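Intermittent gripper dropout at wrist rotation, bin picking cell

hundach_cell
Posted 25 February 2021

KUKA arm, two-finger electric gripper, bin picking test cell. The gripper loses communication during a pick, the program holds, and the fault clears by itself when the arm returns home. Log from the last long run: 237 picks, 8 dropouts. All 8 occurred with the last axis past 90 degrees in the positive direction. None in the negative direction.

Already done: swapped the gripper, swapped the I/O module, reseated both connectors, measured the 24 V supply at the cabinet under load. Supply is steady. Continuity on the gripper cable is good with the arm parked.

The bin is mixed objects, so wrist angle varies a lot from pick to pick. Cycle is slow, well under rated speed.

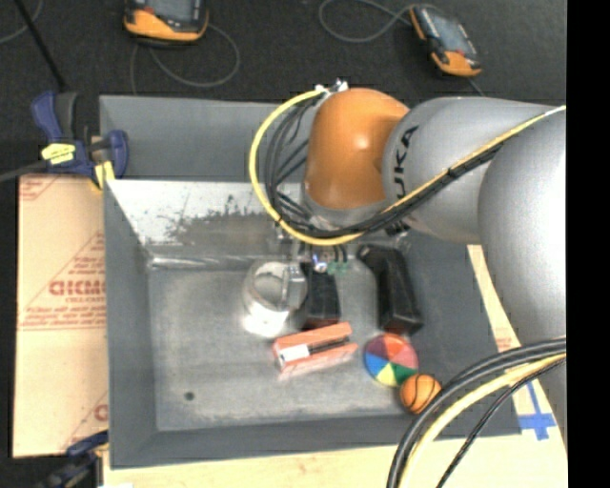 Before anyone asks, the safety circuit is not involved. The emergency stop and guard inputs stay healthy in the log through every dropout, and the drives stay on. The loss is on the gripper side only. The dress pack was put together by the previous integrator and I have not changed the routing. The yellow cable and the black bundle run in one loop around the wrist and are tied together on the arm segment, just below the lettering. I assumed that was acceptable. Is there a standard procedure for finding a fault that only shows at one end of the rotation?

trujillo_m
Reply 1

Continuity with the arm parked proves very little. Put the meter on the pair, jog the last axis slowly to the positive limit and watch for a change. Then repeat while flexing the cable by hand at the tie, with the drives off. A broken conductor inside good insulation will read fine until it is bent the wrong way.

My bet is the tie. One tie over the whole group makes a fixed point, and all the bending collects next to it.

Daiane Andrade
Reply 2

I would not start with the tie. A loop that wide has slack to spare. I would look at the connector end, where the cable leaves the metal shell. If the strain relief is loose, rotation pulls on the contacts directly. Reseating clears it for a few hours and then it comes back.

What bend radius is specified for the cable, and is it rated for torsion? Many cables sold for drag chains are rated for bending only.

hundach_cell
Reply 3

The jacket print is worn. The purchase list says Kenura, flexible type, with no torsion figure. I have asked them for the data sheet.

Reseating made no difference at all. The next dropout came 12 picks later.

grineo_service
Reply 4

Check for noise before replacing anything. If motor lines and gripper communication share a bundle, the coupling can be enough to drop packets. Does the fault depend on speed?

trujillo_m
Reply 5

Noise does not care which way the wrist turns. All 8 on one side is mechanical.

grineo_service
Reply 6

It can care. Cable spacing changes with rotation. I agree it is less likely.

hundach_cell
Reply 7

Ran it at half speed. Same fault at the same angle, so I am setting noise aside for now.

Meter test: the pair opens for a moment at 97 degrees and closes again near 110. Flexing by hand with drives off, I get the same opening a few centimeters from the tie, on the gripper side. The connector end does nothing.

Daiane Andrade
Reply 8

Then I was wrong about the connector. I would still replace the cable with a torsion-rated one. Moving the tie on the old cable fixes nothing, the conductor is already broken.

One more item. What does the gripper do when communication drops? If it opens, you are dropping parts from height.

hundach_cell
Reply 9

It holds its last position. I confirmed that with a part in the fingers.

New cable is ordered, 600 mm longer than the old one. It will get a swivel clamp in place of the tie. The cell stays locked out until it is in.

trujillo_m
Reply 10

600 is too much. Extra length on a wrist loop finds something to catch on, and you have bin walls down there. Take half of that and check clearance at both limits at low speed.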